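4. Recording a two-handed session

Section 4 covers recording with two hand-held grippers. It assumes you have finished the calibration in section 3 and that both units show up in the Girkormont recorder. If you only need one hand, go to section 5.

Before you start

Clear the part of the table you plan to work on. A plain tabletop is fine, and small fixed objects near the far edge can stay as long as they are not moved between takes. Wipe the marker on the side of each gripper with a dry cloth.

4.1 Starting the pair

1. Switch on the left gripper, then the right. The recorder assigns sides in the order it finds them.
2. Open and close the fingers of each gripper fully, 3 times.
3. Check that the finger width for each side returns to zero on the Apaza panel. If it does not, repeat step 2 before going back to section 3.
4. Turn each gripper so that its side marker can be seen by the camera on the other one. Hold still until the panel reads "pair found."

Note: The pair check uses the markers to work out where one hand is relative to the other. You can lose sight of a marker later in the take. Motion tracking carries the position forward until it comes back into view.
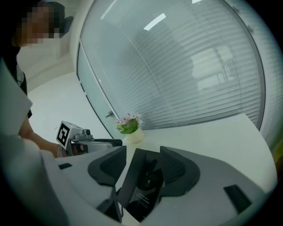

4.2 Recording a take

5. Bring both grippers to the start pose, fingers open.
6. Press record and wait for the tone.
7. Do the task at a steady pace. Fast wrist turns blur the image and cause most of the rejected takes.
8. Return to the start pose and press stop.
9. Mark the take as good, failed or unsure. Keep failed takes, as they are used for scoring.

Caution: Keep your fingers clear of the gripper fingers while they close. Stop at once if either housing feels hot.

4.3 How many takes

In the Clesatstead trials, a policy trained on 653 two-handed takes did as well on the handover task as one trained on 1000 takes recorded without the pair check. Of the takes in the smaller set, 17 had to be trimmed by hand where the tracking drifted. We have not repeated the comparison on tasks with soft objects, so treat the lower number as a starting point only.

Note: Results were worse when all takes came from one operator. Change operators during the day if you can, and repeat 4.1 after each change.

Trial settings and the scoring sheet are in the Nesstead folder. Send corrections to this section to Hernán Taipe.

Section last changed 6/8/25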